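Joint account frozen after a branch closure, how do I get a bill paid?
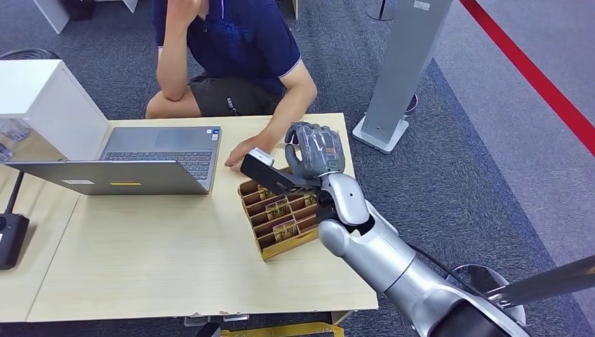

Rhiannon Parry
Community moderator, Everyday Banking

Posting this for a member who asked by private message and is happy for it to go up without a name.

My mum and I have a joint savings account with Meredith, opened at the Inwood branch. The branch shut in October and we were told nothing would change. Last week I tried to move $2000 to my everyday account and got a message saying the account was restricted. Phone banking says it is set to "both to sign", and Mum has to come into a branch with ID. She is 83 and the nearest one left is two hours away. We have always used it as either to sign. There is a rates bill due out of it. Can they change it without asking us, and is there a way around the branch visit?

Malletti
Posted 2019-06-06

They shouldn't change the signing authority on their own. What can happen is that the old paper form gets checked when records are moved, and if the "either" box wasn't ticked they fall back to both. Ask for a copy of the original account authority. If it says either to sign, send it back to them as a written complaint and ask for the restriction to be lifted while they look at it.

For the ID, ask whether they'll take certified copies by post. A JP or a pharmacist can usually certify them, but check who your bank accepts first. When I did this for my father the copies went back once — the pharmacist had left the date off.

Ring the council as well. Ours gave us an extension over the phone and there was no late fee.

Wemus

Same thing happened to us with a different bank. Just move everything somewhere else, they're all hopeless.

Rhiannon Parry

Moving the money would need both signatures too while the account is restricted, so the paperwork has to be sorted either way. If the bank hasn't fixed it after a written complaint, you can take it to the external dispute scheme, and that is free. Keep the complaint reference number and the name of each person you speak to.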